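How to make decent toast in an ordinary two-slot toaster

Jomorance kitchen notes, updated 2025-11-21

Most toast advice is written by people selling toasters. I have yet to see proof that a dearer machine browns bread any better than the plain Kaltier one I bought in October for 15 pounds. What follows is what I do with seeded wholegrain, the bread that gives people the most bother.

Cutting the slice

Measure your slot before you blame the dial. Mine takes a slice of 15 mm with a little room to spare. A loaf from the Marti bakery, cut by hand, usually comes out thicker at one end, and the thick end stays pale while the thin end scorches. Ready-sliced is duller but it browns evenly, so take your pick.

Setting the dial

The numbers are supposed to be minutes, or so I've often been told. On my toaster, setting two takes 88 seconds from cold and 106 on setting three, so I doubt it. Time your own once with a kitchen clock and write it down.

1. Empty the crumb tray. Seeds drop off and burn, and the smell gets blamed on the bread.
2. Put the slice in with the longest side down.
3. Start on a low setting. You can always give it another go.
4. For a second round straight away, turn the dial down a notch. The slots are already hot.
5. Let it pop by itself, then switch off at the wall before you reach in for anything stuck.

Frozen slices go in as they are, one notch up. I tried the defrost button for a fortnight and couldn't taste any difference.

Serving it

A cold plate makes the underside soggy, people say. A small dish with a raised rim suits a single slice quite well, since it rests at a tilt and air gets under part of it. The wire rack from Wirken does more for crispness, but the toast goes cold faster, and I'd sooner have it warm. 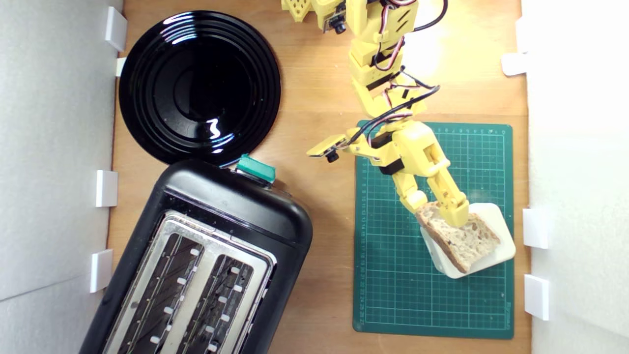 Does seeded bread need longer than white?
Usually a little longer, as it tends to be denser. Go up half a notch and check the crust, which darkens well before the middle does.

Butter it while it's hot. If it has gone leathery, another turn in the toaster won't save it, whatever the instruction leaflet says.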